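Table Talk, 4 February 2021

The Fernandes on Plemholm Street is back to serving dinner, four nights a week, takeout only. Longtime regulars will remember the dining room for its 86 seats, of which 2 were comfortable. The menu has been trimmed to six dishes, and the eggplant stew survived the cut, though it now travels in a tub and costs what the lamb used to. The garlic bread did not make it past October. We have written to the kitchen about this in strong terms. Orders go in by phone before four, and the line is busy until five past.

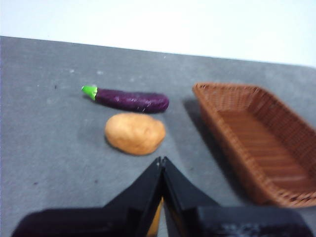

A reader in Wakwood wrote in to say that the stew is better on the second day anyway, and that the lamb was never worth the old price either.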